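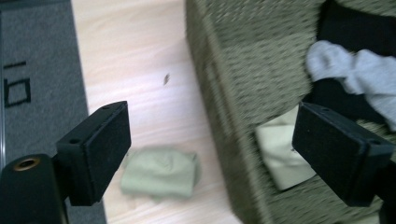 Do you need to have played baseball to keep score for a team? I hadn't, and I've now done a full season of it for Fendcombe. You need to know the rules fairly well, but you pick up most of them by writing them down every week.

I started in February last year, at an indoor practice game, when Erick Rugemalira handed me a clipboard and a pencil and went off to bat. I knew that three strikes was out. I didn't know that the fielders have numbers, or that the shortstop is six and the third baseman is five, which still seems the wrong way round to me. My first sheet had the shortstop down as five for the whole game and nobody could make sense of it afterwards.

Each batter gets a row and each inning gets a column. If he hits it to the shortstop and is thrown out at first, you write 6-3 in the box. A strikeout is a K. A walk is BB. If a runner gets round you draw the lines of the diamond and fill it in. The hard part is a long inning where all nine bat and you run out of column. Against Oveck we let in 11 runs in the second and I had to carry on into the third column and renumber everything after it.
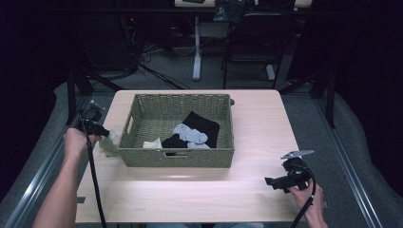 Olga Moreira commented on my last post that I should stop doing it on paper and use an app, as her club did two years ago, and that she wouldn't go back. She may be right. An app adds up the pitch count for you, and I once made it 89 when the other scorer had 36 fewer. We went through both sheets and she had missed two innings while she was moving her car.

I still prefer paper for now. My phone doesn't like bright sun and the battery goes by the fifth inning. Also I can rub things out, and I do that a lot - mostly over hits and errors.
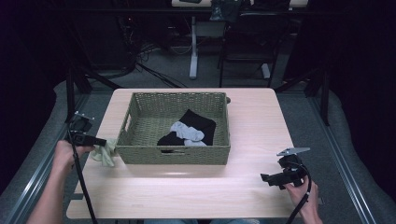 Grey sock and black cloth in the basket

Errors are what people argue about. Ingvar Bach, who plays second, thinks anything that touches his glove and bounces off was hit too hard to field. The batter thinks so too, so they're both on at me. I go by whether an ordinary player at our level would have made the out, and I write it down before anyone gets back to the bench.
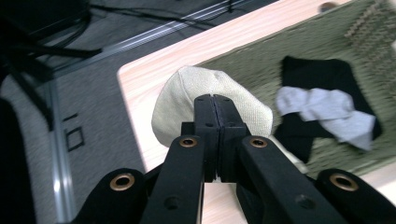
What should you bring to your first game? Two pencils, a decent rubber, a clipboard with a strong clip and a printed line-up from both managers. Ask for the line-ups early, and check the shirt numbers against them during the warm-up. Ours were wrong three times last season.

First home game is Gundholm, and I've printed the sheets already.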